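A Morning at Gundarar's Open Lab
Tuesday, November 23, 2021

I had been on the list for the Gundarar open lab since September, when the first date was called off with a one-line email. The new invitation promised "household robotics at working scale." I have been to enough of these to know that scale usually means a big room.

It is a big room. Nineteen of us signed in, got a badge and a safety sheet, and were told to stay clear of anything on wheels. The safety sheet was a single page. I read it twice, and I'm glad I did, given how the morning went.

The welcome talk

Anastasia Manolakis runs the floor and gave the talk herself. She was quick and didn't oversell, which I can't say for the brochure. The brochure says the team has logged 467 hours without a "reportable event." I asked what counts as reportable. An injury, or damage to the building, she said. A robot that stops dead with its arm over a table doesn't count. Neither does a dropped bowl.

So that number tells you very little. She more or less agreed, and said the internal log has 126 entries for the same period, most of them unplanned stops. I would have put that one in the brochure.

The towel table

We spent the longest stretch with the handheld grippers. People hold one in each hand and handle towels with them, and the recordings are meant to teach the robots to do the same. The robots were a short way behind, up on their wheeled bases.
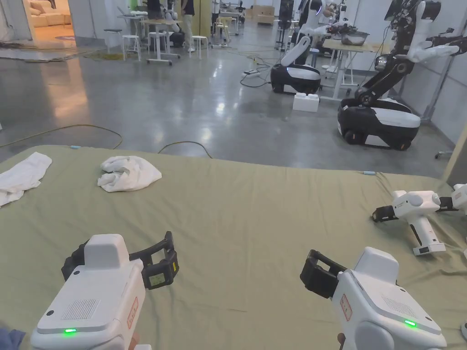 What went wrong

The fault came at the second demonstration, on station 2. A robot was supposed to pick up a towel, fold it once and put it down. It picked up the towel. Then the jaws stayed shut and the arm went back for another try with the towel still in its grip, pulling a good part of the tablecloth along with it.

An operator hit the stop button. The arm froze, as it should. The jaws didn't open, as they also shouldn't, according to the sheet: after a stop the grip holds until someone releases it by hand. Fine for a towel. I asked what happens if it's holding a sleeve with a person in it, and there was a pause. The release is a small lever behind the jaw, and it took the operator two tries and a change of sides to get at it.

Manolakis told us the jaws are supplied by Wineck and the control software by Gavalas, and that each had so far blamed the other. A false "open" reading was the likely cause. The robot believed it had let go. It had happened before, and she could not say how often, as the log files it under "grip, other."

I also asked about the cable on the floor by the work table. Manolakis said floor cables get taped down for visits. This one was yellow at least, so you could see it, but I watched two people from my group step over it while looking at the robots.

The afternoon session

Nonum, the company that paid for lunch, had a slot on home care. The speaker showed slides of robots handing things to older people in armchairs. None of the slides dealt with letting go. Station 2 stayed switched off, with a chair in front of it.

Would I go again? Yes, if only because the people on the floor answered questions straight – more than the sponsors did. I've asked for the breakdown of the stops by type. Manolakis said she would send it once the "other" category has been sorted out.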